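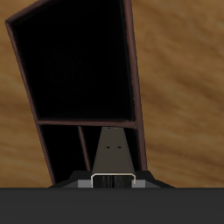 Ticket: Audio drops out at 2 minutes on streamed tracks with embedded artist notes
Product: Narero web player
Reported by: Eirini Katsaros, Clerkdale label
Assigned: Dionysis Stefanou
Priority: 2
Status: Resolved, monitoring

Summary
Songs on the Clerkdale pages play normally up to the point where the artist's spoken commentary should come in. At that point the sound stops, the progress bar keeps moving, and the video stays in sync with the bar. The first report was for the Silluvdale acoustic session. The downloaded file of the same song plays to the end.

Steps to reproduce
1. Log out of the player.
2. Open any session page that has both a song and a commentary track.
3. Press play and do not touch the volume.
4. Wait for the commentary cue.

Expected: the song drops in level and the commentary plays over it.
Result: silence on both tracks until the page is reloaded.

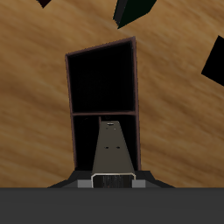
Log, March

09:10 – Stefanou. Reproduced on two browsers. Logged-in accounts are not affected. Console shows the commentary request returning 403, after which the mixer holds the song at zero gain. So there are two faults: the refused request, and the mixer not recovering from it.

09:45 – Stefanou. Ran the catalog check. 1,615 session pages in total, 159 with a commentary track. All the failing pages are in the second group. Pages with a song only are fine.

10:30 – Stefanou. The 403 comes from the rights table. Commentary was moved to its own license type in the last import, and the new type has no entry for guest listeners. Asked the label whether guests are supposed to hear commentary.

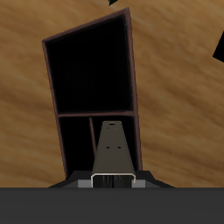
Antigoni Makris: Yes, guests should get it. The Silluvdale session makes little sense otherwise, as the second verse is in dialect and the singer explains it over the guitar. Please do not fix this by hiding the commentary button. We had that last time and two artists wrote in.

11:20 – Stefanou. Understood, button stays. Added the guest entry for the commentary license type. Cache needs up to 5 hours to clear on the session pages.

11:40 – Katsaros. The Ó Conaill session is still silent after a hard reload. Also, the lyrics panel shows the translation above the original. Is that related?

11:55 – Stefanou. Ó Conaill is served from the cache, will retest. The lyrics order is a separate matter – please open a new ticket for it.

16:50 – Stefanou. Retested Ó Conaill, Silluvdale and three others as guest. Commentary plays, song level drops and comes back.

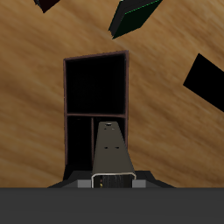
Page 2 of 2

17:05 – Anastasia Zervas. Mixer patch is ready for review. If the commentary request fails for any reason, the song returns to full level after one retry. No change to the fade times.

17:30 – Stefanou. Reviewed and merged. Tested by blocking the commentary request by hand: song continues, small notice under the player.

Workaround for pages still in cache: log in, or switch commentary off before pressing play.

Open items
Import script to reject a license type with no guest entry (Zervas)
Lyrics panel order, new ticket (Katsaros)
Reply to the listeners who wrote to the label (Makris)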